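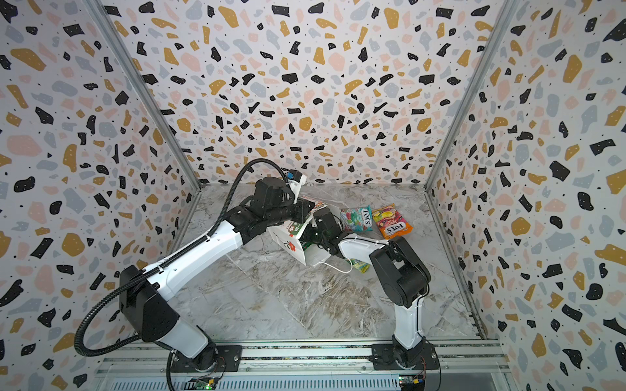
How should bags of candy be packed in a cardboard box for mailing?

Place the heaviest bags flat on the bottom, set the lighter packets on top of them, and fill the remaining space with crumpled paper so that nothing shifts when the box is tilted. Fold the flaps down without forcing them and tape the center seam and both ends. If the flaps bulge, remove a bag or choose a deeper box.

Posted by Rozália Sokol, Tellport Household Help

Member replies

Alcides Queiroz
The guidance given is correct for bags of hard candy. Members should note that many bags are sealed with a good deal of air inside. Such bags should not be punctured to save room, as the contents will become sticky in humid weather. It is preferable to stand them on edge, side by side, with a sheet of cardboard between the bags and the lid. Chocolate should not be mailed in July unless the recipient lives nearby. For our office exchange we packed 36 parcels in this manner, and the 2 that arrived damaged had both been closed with a single strip of tape. A printed box that previously held other goods may be reused, provided that old labels and barcodes are fully covered.

Jucélia Siqueira
I use whatever box is in the closet. Small packets go down the sides.

Rosalba Pellegrini
Parcels sent abroad require a list of contents. Kindly write "hard candy, sealed" or similar wording together with the weight, and keep a copy. Please confirm that the destination accepts food items before sealing the box. My parcel to Lins was returned for want of this form, and I had to pay the postage again.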